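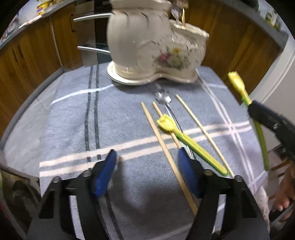 Stultel G2 hand-held gripper – setup and care

Two-jaw gripper tool for recording pick and place work by hand. Black linkage jaws, blue fingertip pads, wide-angle camera looking down between them. Sold single or as a matched pair (left + right).

In stock at Goldale, ships same day if ordered before noon.

What's in the case
Gripper with camera mount fitted
Spare pads, one set
Pivot screws, four, plus two extra
Driver and hex key
Small tube of threadlocker
Lens cloth
Setup card (ignore the torque chart on the old yellow card, it was for the G1)

First setup
Charge fully. Squeeze the trigger slow, all the way, let go slow. Both jaws should move together and meet in the middle. If one leads, back off the pivot screws on that side a quarter turn and try again. Don't touch the other side yet.

Pads go on points inward. Press till they click. A pad that's only half seated will still look fine and then come off on the first spoon.

Camera: jaw tips and pads both need to be in view when open. Black corners in the picture are normal with this lens. Do the focus check at table distance, not on the far wall.

Pair owners – set up one tool completely, then the other. Same firmware on both or the clips wont line up.

Thin and round stuff
Most of our support mail is about cutlery. Chopsticks, spoon handles, plastic stems, anything that rolls. Few notes from Francine Pelletier on the bench:
Come in square to the handle, pads level with each other.
Pinch near the balance point. Long handles swing if you grab the end.
Cloth under the items helps a lot. Bare glass is the worst.
Shiny metal slips more when the pads are dusty. Wipe pads first, then blame the trigger.
Crossed items – take the top one. Sounds obvious.

Regular care
After each session: wipe pads with a damp cloth, dry, check for cuts. Lens cloth on the lens, no sprays.
Every 300 grips: check the pivot screws by finger. Any that turn, take out, one drop of threadlocker, back in. Leave overnight.
Every 2,000 grips: new pads, both jaws, same day. Mixing old and new gives you a crooked pinch.
No oil on the linkage. It collects lint and gets on the pads.

Grip count is under Tool > Info. Resets when you swap pads if you remember to hit reset.

Common faults
Jaws close but don't meet: bent link or pad on backwards. Check the pad first.
Clicking on opening: loose pivot screw.
Trigger sticks halfway: crumbs. Blow out the slot, don't poke it.
Blurry close up: focus ring moved, redo the focus check and put the tape back on.
Drops things after a pad change: pads not clicked in, see above.

Parts
Blue pads, set: part 27
Pivot screw kit: part 891
Links are not sold loose. Send the tool in, Harvey Poirier does the rebuilds and will email before any charge.

Repairs
Pack in the orginal case if you still have it. Take the battery out. Put a note in with the fault and the grip count. Turnaround is posted on the repairs page, longer in July.

Page updated Thursday, October 10, 2024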